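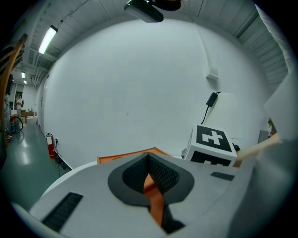 Figure 2. Smooth white housing and black textured strips on a hand-held gripper.

3.2 Soil retention on smooth and textured areas

Hand-held items used by several people in one shift commonly combine two kinds of surface: a smooth moulded shell and one or more textured areas where the hand is meant to rest (Figure 2). The two are usually cleaned together, with the same cloth and in the same pass. Cleaning instructions seldom treat them separately, and the shared workrooms at Rindirstead followed a single written routine for all items at the time of the study. This section reports how much soil was left on each kind of surface after that routine, and how the amount changed with wear.

Test plates were used for all measurements. Each plate was moulded in white plastic and carried a smooth half and a half covered by a black textured strip. The strips were supplied by Piątek in two patterns, a fine grid and a coarse rib. Plates were washed in warm water, rinsed twice and left to dry overnight before first use. Any plate with a lifted strip edge was set aside and does not appear in the results.

The test soil was a mixture of skin oil substitute, fine dust and a tracer that glows under violet light. It was applied with a felt pad under a fixed load and left for one hour. Plates were then wiped by a motor-driven arm holding a folded cotton cloth. One wipe consisted of four strokes, two along the plate and two across it. The cloth was dampened with either plain water or Ova, a mild alkaline cleaner already in use on the site. A fresh cloth was fitted for every plate.

Remaining soil was read with a Dedard surface meter placed on three marked spots on each half. Readings are given as a share of the value taken on the same spot before wiping. A total of 1281 readings were kept for analysis. Readings taken within one minute of wiping were excluded, as residual moisture raised the meter value on both surfaces and the effect was larger on the rib pattern.

To follow the effect of wear, plates were rubbed with a leather-faced block between soil tests. Measurements were made on new plates and again after 700, 2000 and 3000 rubs. The block was turned at each stage so that an unworn part of the leather met the plate. Rubbing speed was the same throughout.

On new plates the smooth half was cleaned well by one wipe with either liquid. The textured half kept more soil in every case, and the difference between patterns was clear. With plain water, the fine grid held more soil than the coarse rib. With Ova the gap between the two patterns narrowed but did not close. A second wipe with a fresh cloth brought the rib pattern close to the smooth surface. The grid pattern improved less, and most of what remained was found at the bottom of the cells, where the cloth did not appear to reach.

Stroke direction mattered only for the rib pattern. In a side test, plates were wiped with four strokes along the ribs or four strokes across them. Strokes along the ribs removed more soil with both liquids. Strokes across the ribs tended to push soil against the near wall of each groove, and a faint line of tracer could be seen there under violet light. No such line was found on the grid.

Wear changed the order of the results. After 700 rubs there was little difference from new plates. After 2000 rubs the smooth half had lost part of its gloss and began to hold soil in shallow scratches, mainly along the rubbing direction. The textured strips moved the other way: the tops of the ribs and cell walls had been worn down, the hollows were shallower, and the cloth made better contact. After 3000 rubs the worn smooth surface and the worn rib surface could not be told apart on the basis of the meter readings when Ova was used. The grid surface still kept more soil than either.

The boundary between the smooth half and the strip was not part of the original plan. Inspection under violet light showed tracer along this line on nearly all plates — including those that gave low readings on both halves. The meter head is too wide to sit within the gap and no value can be given. A few plates were treated by drawing a cotton bud along the edge after the normal wipe, and the line was then fainter or absent to the eye. This was done by hand, the force was not controlled, and the finding should be treated as an observation only.

Two limits apply to these results. The plates were flat, and a cloth is likely to bear unevenly on a curved shell or where a strip runs at an angle to the direction of wiping. The soil was also left for a fixed hour, whereas items in the workrooms may stand from one day to the next before they are cleaned. A short trial with soil left overnight gave higher readings on both halves, but the plates came from a different moulding batch and the data were not pooled with the main set.

The effect of cloth type is considered in Section 3.3. Cotton was used here because it was the material named in the site routine, and all values in this section refer to cotton alone.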